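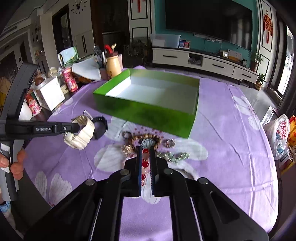 What is the minimum length for striped bass entries this season?
Entries must measure 28 inches or more, tip of the snout to the pinched tail, and be released after the photo.

Print this page | E-mail this page

PRENDILBY SURF AND BOAT ANGLERS
Minutes of the general meeting, May 1, 2025
Upstairs room, Dimitriou Marine Supply

Chair: Leena Salminen
Minutes: Narendra Nautiyal

The meeting opened at 7:05 p.m. Minutes of the March meeting were approved with one correction: the pier cleanup runs from the bait shop to the ramp, not from the ramp to the jetty.

1. Season length rule

The question above came up three times by e-mail, so the answer will be printed at the top of the entry form. Leena said the club rule applies to every striped bass entry, boat or shore. State limits still apply to anything a member keeps outside the contest, and members should check them before each trip. Fish that look short should not be held out of the water for a second measurement.

Members asked whether a soft tape is allowed. It is not. The fish has to lie flat on a rigid board with the mouth closed and touching the end stop.

2. Entry fee and prizes

The fee for the spring striped bass contest was set at $55 per adult. Juniors fish free with a paid adult. First prize is $500, paid by check. Second prize is a Skiso spinning reel. Third prize is a store credit from Dimitriou.

A motion to add a separate prize for fluke was discussed and tabled. Several members felt it would pull boats off the bass grounds on the same weekend. It can come back in the fall.

3. Boat launch at Hovow Point

The north lane of the ramp is still closed. Narendra called the town and was told the concrete work is finished but the float has not been put back. Until it is, trailers should line up on the east side of the lot and leave the road clear — the neighbors have complained twice.

Parking passes from last year are good until the end of the month. New ones are at the counter downstairs.

4. Tagging report

Members tagged 81 striped bass last season. Leena read out the returns we have so far. The farthest was caught 70 miles up the coast from where it was tagged. She asked that people write the tag number twice on the card, once in each box, as wet cards smear and one number is often lost.

New tagging kits are ready. Anyone who has an old kit with the bent applicator should bring it back.

5. Tackle swap

The swap will be held in the side lot at Dimitriou, starting at 8 a.m. Tables are free to members. Rods need a price tag before they go on a table. No used line and no opened bait. Bring small bills. 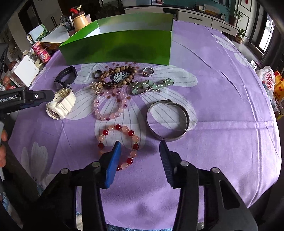 6. Circle hooks

Non-offset circle hooks are required for any striped bass entry taken on bait. Lures and flies are exempt. Narendra will put a sample hook of each kind on the board by the door so people can compare. Treble hooks on plugs are allowed, but barbs should be crushed.

7. Other business

The scale was checked and reads true. It will only be used for bluefish this year.

The lost gaff from the March trip has not turned up.

Next meeting is the first Thursday of next month, same room, 7 p.m. Adjourned at 8:20 p.m.

3 comments | 6 shares

Copyright Prendilby Surf and Boat Anglers | Contact | Back to top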